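3.2 Surface temperature and color loss

Panels were stored in the Listudon annex for 196 days under constant light. Dye loss in soft vinyl followed surface temperature more closely than light dose. Yellow parts faded first; red parts changed little over the same period. 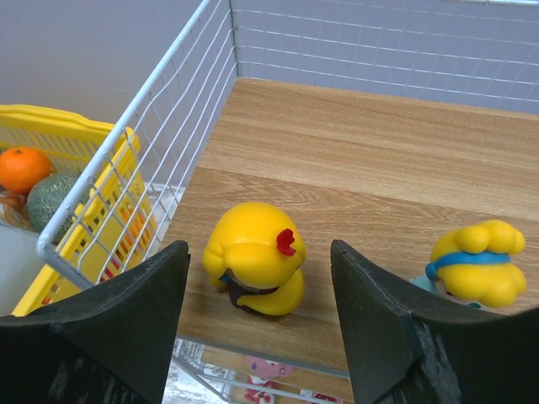

Figure 2. Vinyl-like figures on a wooden shelf board.

Does a closed cabinet slow the fading of yellow vinyl? In our tests it slowed fading only when the cabinet stayed below the temperature of the room.

Readings were taken at 5 points per panel, following Kwok and Ngau. Of 117 panels, those coated with Prunness wax showed the least change after October.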